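Provance Place Names

Provance is a table of historical and current place names for the Bretville and Lenihan districts, compiled from printed gazetteers, parish lists, and road maps. It is meant for matching old addresses to modern ones.

Contents

The release has 3,519 rows in one tab-separated file, encoded as UTF-8. Each row pairs one spelling with one modern place. A place with several recorded spellings appears several times under the same place_id.

Fields

place_id: integer, stable between releases
name: spelling as printed in the source
name_modern: current official spelling
district: Bretville or Lenihan
source: short code, listed in sources.txt
status: current, merged, or abandoned

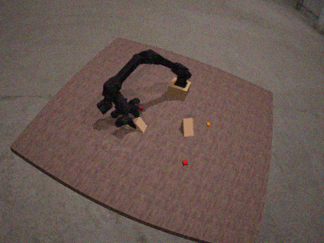 Merged places keep their own place_id and point to the absorbing place through the merged_into column, which is blank for all other rows. Do not follow merged_into more than once; chains were flattened in version 2.

Known issues

116 rows have no source code. They came from the older Jostuto list, which did not record where its spellings were found. Names longer than 200 characters were cut in version 1 and have been restored. Hyphens and spaces are left as printed, so "Upper-Lenihan" and "Upper Lenihan" are separate rows. Coverage of farm names is poor in the Bretville uplands.

Loading

Read all columns as text except place_id and merged_into. The file has a header row and no quoting.

License

CC BY 4.0. Cite as "Provance Place Names, version 2."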